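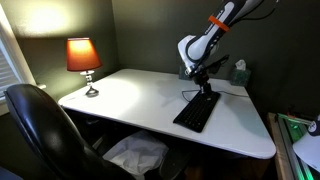 White desk, green wall, the lamp is on.

zsofi_k
Posted 2 Aug 2024
Hello to all. I would like to ask for advice about my desk corner. The wall is dark olive green and I am very happy with it, but now I am not sure about the lamp. It has an orange-red shade and when it is on, the left part of the wall becomes very bright and warm, and the right part stays in deep shadow. Also the desk is glossy, so I get a soft spot of light on it near the lamp. In the evening I type for two or three hours and my eyes become tired. Should I change the shade, move the lamp, or buy a second one? The desk is Rimotine, the long model with the rounded corner.

Kelemen_Cs
Please do not change the shade! Orange-red on olive green is the best part of this corner. I would move the lamp more to the middle of the back side, and the little teal box can go somewhere else.

yenting
I do not agree with Csaba. In the middle, the bulb will be in front of your face when you type. The left rear corner is the correct place if you are right-handed. What you need is a second light on the right, a weak one, with a plain white shade. The base of yours is already quite decorative with those clear and silver pieces, so the second should be simple.

zsofi_k
I am left-handed, I forgot to write this. Does it change something?

yenting
For typing, no. For writing by hand, yes, then I would put the lamp on the other side.

sandor.kun
The problem is the desk and not the lamp. I had a glossy white top for 8 years and every lamp makes a shine on it. I bought a matte gray desk mat from Norkton, 497 crowns, and the shine was gone under my hands. A black keyboard on glossy white is also a strong contrast for the eyes in the evening.

Kelemen_Cs
A gray mat on such a nice white top, it is a pity. She can try a weaker bulb first. It costs almost nothing.

sandor.kun
With a weaker bulb she will have even more shadow on the right side. She wrote that this side is dark already.

L_Borbely
One question about the cables. I see one thin black cable that makes a loop near the keyboard and another that goes to the back right. On white you notice every cable. I fixed mine under the top with adhesive clips, and the desk looked calmer at once. It has nothing to do with your eyes, I know.

zsofi_k
Thank you, Lajos, I will look for clips. For now I ordered the mat, and I will try the lamp on the right for one week. The shade stays, Csaba, do not worry.

Kelemen_Cs
Good. Write us how it looks on the right side, I am still for the middle.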